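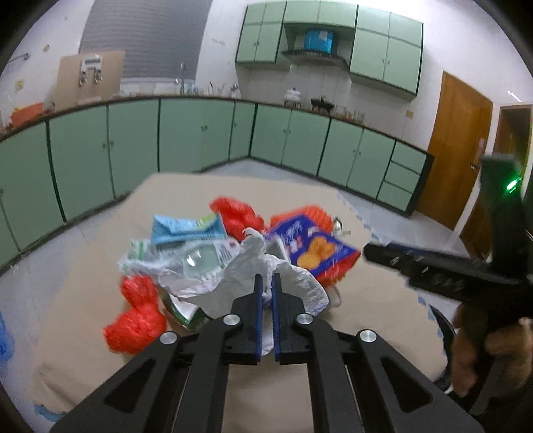

A snack bag, a bottle and red mesh bags

Re: [barkuvdale-neighbors] Is soft plastic worth the trouble?
Aug 23, 2021

We use cookies to keep you signed in to the list archive. By continuing to read you accept our cookie policy. Accept | Manage settings

Hi all,

Sorry for the slow answer, I was up at the lake and the phone signal there is hopeless (lovely, though!). Quoting the bit I wanted to get to:

> We've been saving chip bags and bread bags since April and the hall
> closet is now basically a landfill with a door. The county site says no
> film plastic in the blue cart, the grocery store took its bin away, and
> my husband wants to throw the whole lot out. Is anyone still doing
> this? Where do you take it? And do the mesh bags from onions count?

Yes, still doing it, and please don't let him throw it out yet! The Imstead depot takes film plastic at the side door, the one past the paint shed. You need to bring it in a clear bag so they can see what's in there. I used a black trash bag my first time and got sent home with it, which was a long drive for nothing.

What they want is the stretchy stuff: bread bags, produce bags, the wrap off paper towels, shipping pillows with the air let out. Chip bags are a no at Imstead. It's the shiny lining. Bramo, the little refill shop on the corner by the laundromat, has a separate box for snack wrappers and pouches, but they fill it fast and then it's closed till the next pickup, so call first. I keep two bags going in the garage, one for each place, and that has saved me so much standing around in parking lots picking things apart.

Mesh: I asked, and the depot said no because it winds around the machinery. I cut mine up and use it for scrubbing pots, and a long one makes a decent bulb bag if you garden. Bottles go in the blue cart like always, cap on. The rule used to be cap off and half my street still does it that way.

Oh, and rinse things. A quick swish is plenty, then I hang the bread bags over the faucet to dry. My kitchen looks ridiculous on those days.

Somebody asked a while back whether any of it really gets recycled. The sheet taped up at the depot says they sent out 3946 pounds last year, to Michalski, who press it into deck boards. I can't swear to what happens after the truck leaves, but there's a sample board on the counter and it feels solid enough. I'd love a bench out of it someday.

I'm driving over to Imstead next week and I've got space in the back for 10 bags if they're clear and tied. Leave them on my porch, left side please, the right side is where the cat sleeps. Chip bags can stay home with you for now, sorry to the hall closet!

Also, did we ever settle who has the folding tables?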